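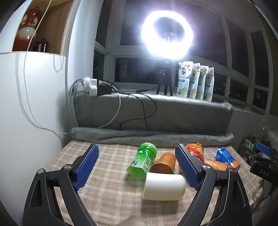
Figure 3. Checked cloth on a tabletop.

4.2 Home and away shirts
Teams in the Arnix league play in a registered home shirt and change only when the referee sees a clash. We coded 2445 matches by shirt type, leaving out 44 where the match report gave no colours. Plain and striped shirts were simple to code. Checked shirts were harder, as two coders often disagreed on which colour was the main one. A pattern of pale stripes crossing in a grid, like that of the beige and pink cloth in Figure 3, was entered as one class of its own, whatever the colours. Likuvberg wore such a shirt at home for the whole period, and Fluliteo wore one away until April of the last season. The class holds 241 matches. Home teams in it won slightly more often than the league as a whole, but the gap closed once league position was added to the model.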